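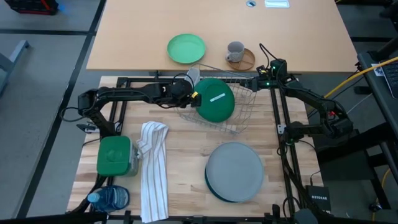 Dish rack vs. towel for plates
Kitchen & Dishes > General

tabdella
Posted 12/09/2019
We have a mix of colored plates and one wire rack, and the rack is always full. What is the best order for unloading it? I have been pulling plates from the front and stacking them as they come, and the stack ends up leaning.

stakura_24
Biggest on the bottom. Bowl goes down first if it's wide enough to sit steady, then plates on top.

nsezer
I disagree about the bowl. Plates on top of a bowl rest on the rim, and it only takes one bump. I keep bowls in their own pile.
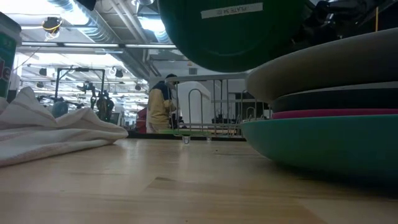 stakura_24
A wide bowl is fine for three or four plates between the rack and the cabinet. I wouldn't store them like that. It's a few feet of carrying.

ham1902
Does your rack have a tray with a spout? Point the spout at the sink. Mine was backwards from February on and the counter had a puddle every night.

tabdella
It has a tray. I'll check which way it faces. What about the towel — under the rack or next to it?

nsezer
Next to it. A towel under the rack stays damp and starts to smell. I use it for lids and anything that won't stand up in the slots.

dalska_kitchen
I gave up on the rack and use two towels. Takes more counter, but plates don't chip on wire.

stakura_24
Never chipped one on wire. Hold the plate by the rim, lift straight up, done.

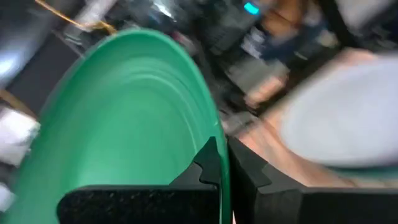

Green dish, held at the rim

tabdella
OK, trying bowls separate first, since my counter has the room. Do you leave the sticker labels on the bottom of new plates?

nsezer
Take them off before the first wash. Warm water and a little cooking oil gets the glue.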